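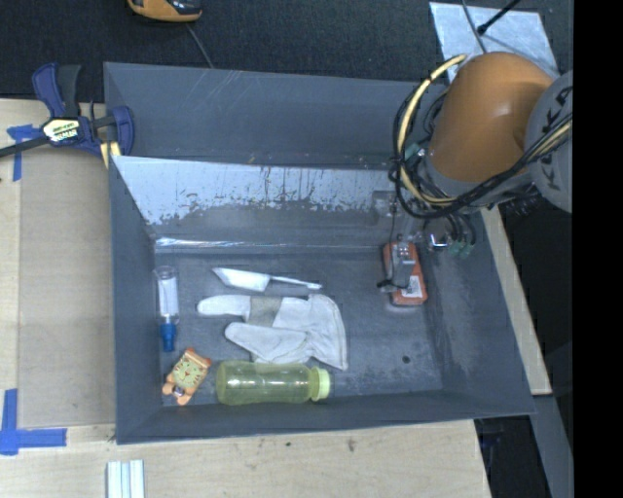 Brazo KUKA sobre la cubeta de ensayo, con un guante de trabajo, un cuchillo de hoja blanca y otros objetos domésticos.

Fangate presenta un método para que un brazo robótico elija el punto de agarre en cubetas con objetos mezclados

Prornusora, marzo de 2019. El laboratorio de robótica Fangate ha publicado los resultados de Plirnance, un método que permite a un brazo industrial decidir por dónde coger objetos que no ha visto antes. El trabajo se ha realizado junto al centro de ensayos Nugroho.

El sistema aprende de sus propios intentos. Tras cada agarre registra si el objeto ha salido de la cubeta y ajusta la puntuación que asigna a las zonas de contacto. No utiliza modelos tridimensionales previos de las piezas.

Los ensayos sumaron 2917 intentos con 130 objetos de uso doméstico, entre ellos botellas de plástico, guantes de tela, utensilios de cocina y juguetes. De ellos, 24 se reservaron para la evaluación final y no se emplearon en el entrenamiento. Con este último grupo, el robot completó aproximadamente el 93 por ciento de los agarres.

Los errores se concentraron en dos casos: las piezas transparentes, que el sensor de profundidad localiza mal, y los objetos planos pegados a la pared de la cubeta. El equipo trabaja ahora en el segundo - el más frecuente en almacén - con un movimiento previo que separa la pieza del borde.

Fangate prevé publicar en septiembre los datos de los ensayos y el código de entrenamiento, con licencia para uso académico.

Contacto de prensa: Departamento de Comunicación de Fangate, Prornusora.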